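Illivham Community Learning Center
Indoor Play and Activity Area: Safety Inspection Checklist with Comments
Form revision: April 2020

Scope

This checklist covers the floor, small play items, storage and general condition of the indoor play and activity area at the Illivham center. It is completed by the staff member on duty and kept in the inspection binder for 14 months. The cleaning contractor, Hement, keeps a separate log, and entries in that log do not replace an entry here.

Each item is marked S (satisfactory), C (satisfactory with comment) or A (action required). An item marked A must have a written comment stating what was found and what was done before the area was opened.

Part 1. Floor surface

1.1 Boards are level, with no raised edges between planks.
Rating: S
Comment: Checked on foot along the full length of the area and again across the doorway.

1.2 No splinters, open cracks or lifted grain.
Rating: C
Comment: Slight roughness on two boards beside the radiator. Sanded by hand and wiped down. Recheck at the next inspection.

1.3 Finish is even and not slippery underfoot in socks.
Rating: S
Comment: None.

1.4 Floor is dry before opening.
Rating: S
Comment: Mopping is to be finished no later than 20 minutes before the first session. Damp areas must be closed off with the floor sign until they have dried.

1.5 Walkways between the entrance, the sink and the emergency exit are clear.
Rating: A
Comment: One stacking crate had been left inside the marked exit path. Moved to the storage wall before opening. Staff on the afternoon rotation are reminded that the exit path is to be kept clear during cleanup as well as during sessions.

1.6 Rugs and mats lie flat and have non-slip backing.
Rating: C
Comment: The corner of the reading mat curls. Weighted overnight. To be replaced if it does not stay flat.

Part 2. Small items and building blocks

2.1 Blocks are free of chips, cracks and sharp corners.
Rating: C
Comment: The Bramero set was inspected piece by piece. Two blocks had chipped edges and were withdrawn. Withdrawn pieces go into the sealed container in the office and must not be returned to the bins.

2.2 Painted or colored surfaces show no flaking.
Rating: S
Comment: Rub each face with a dry white cloth. Any transfer of color is to be recorded and the piece withdrawn.

2.3 No item used in the under-three section fits entirely inside the small-parts test cylinder.
Rating: S
Comment: All blocks assigned to the under-three section were tested. Pieces from the older children's sets are not to be stored on the lower shelf.

2.4 Magnets, button batteries and loose screws are absent from the area.
Rating: S
Comment: Battery covers on the two sound toys were checked with a screwdriver and found tight.

2.5 Sets are complete at the end of the session.
Rating: A
Comment: The count for the Bramero set was short at closing. The missing pieces were found under the low shelf and returned. The area beneath this shelf is to be swept with the long-handled brush at every closing check, and the shelf guard is to be refitted.

2.6 Blocks have been washed on schedule.
Rating: S
Comment: Warm water and mild soap, rinsed, then air dried on the rack. Blocks are not to be soaked. Blocks that are still damp must not be put away in closed bins.

Part 3. Items left on the floor

3.1 The floor has been walked and cleared before opening.
Rating: C
Comment: The walk must cover open floor as well as corners and the space under furniture. A single block in open floor is a trip hazard for adults carrying children or trays and is to be picked up as soon as it is noticed.

3.2 Items of a color close to that of the floor have been looked for separately.
Rating: S
Comment: Natural wood pieces are easily missed on the light brown boards. Use the hand lamp at a low angle so that small items throw a shadow.

3.3 Standing pieces have been treated as hazards in the same way as flat pieces.
Rating: C
Comment: A tall, narrow block can be left standing on its end when a tower is taken down. It presents a small top surface to someone looking down from full height. Staff are to check for upright pieces each time a building activity ends.

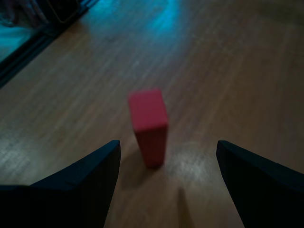 Item 3.3: Red block standing on end on a light brown wooden floor.

3.4 Building activities are kept to the marked play zone.
Rating: A
Comment: Tape marking the zone has worn away on the side nearest the entrance. New tape has been requested. Until it is laid, building activities are to be held on the large mat only.

Part 4. Shelving and storage

4.1 Shelves are fixed to the wall and do not move when pushed.
Rating: S
Comment: All brackets checked by hand. The Kpodo shelf unit was tightened at the upper left bracket.

4.2 Heavy items are on the lowest shelf.
Rating: S
Comment: None.

4.3 Bins are not filled above the rim and lids close fully.
Rating: C
Comment: The bin for mixed blocks was overfilled. Contents divided between two bins and both relabeled.

4.4 Labels are legible and match the contents.
Rating: S
Comment: New labels on the two bins listed at 4.3. No other changes.

Part 5. General

5.1 Lighting is adequate for the floor check.
Rating: S
Comment: All ceiling fixtures working. Hand lamp charged.

5.2 First aid kit is present, sealed and in date.
Rating: S
Comment: Next expiration date falls in November. A replacement is to be ordered before then.

5.3 Incident forms are available at the desk.
Rating: S
Comment: None.

5.4 Outlet covers are in place.
Rating: S
Comment: All covers seated. One spare remains in the desk drawer.

Actions carried forward

1.2 Recheck sanded boards beside the radiator.
1.5 Reminder to afternoon rotation on keeping the exit path clear.
1.6 Replace reading mat if the corner does not stay flat.
2.5 Refit shelf guard and confirm sweep at closing.
3.4 Lay new zone tape. Building activities on the large mat until complete.
5.2 Order replacement first aid supplies.

The center office is to be told of any item that cannot be closed by the next inspection. Spending above $2000 requires written approval before work is arranged.

Inspected by (initials): ________
Reviewed by (initials): ________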